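Part-time Bookkeeper - Villaseñor Upholstery Supply

Posted Monday, May 9, 2022

Villaseñor sells fabric, foam, webbing and thread to upholstery shops and to people who fix chairs at home. We have a store in front and a mail-order room in back. Our bookkeeper, Helmut Reinholz, retires in August and we want someone to start before he goes so the two of you can overlap.

The job is three days a week, 12 hours total. You pick the days with us, but one of them has to be Friday, when we pay suppliers. Most of the work is entering invoices, matching them to deliveries, and sending statements to shops that buy on account. We have 498 account customers. Many still pay by check.
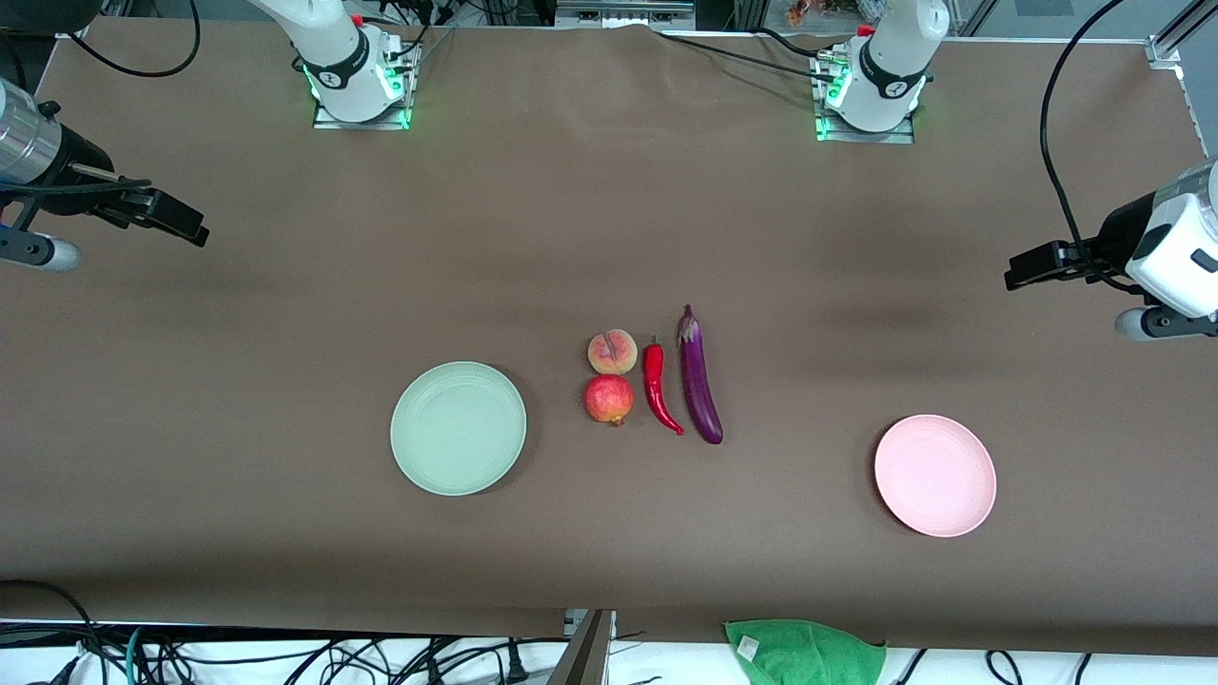

You will also run payroll every second week and get the papers ready for our outside accountant at year end. She does the taxes, you don't.

We need at least two years of bookkeeping experience, and you should be comfortable in a spreadsheet. Our accounts are kept in Workora. If you haven't used it, Helmut will teach you. Spanish is useful on the phone - a good part of our customers prefer it - but it isn't required.

Parking is behind the building. The office is up one flight of stairs and there is no elevator. Some of the work can be done from home after the first month.

To apply, send a resume and the names of two people we can call to Karla Solís at the store, by mail or in person at the counter. Please put your phone number on the first page. Interviews are with Karla and Nicanor Maldonado and take less than an hour.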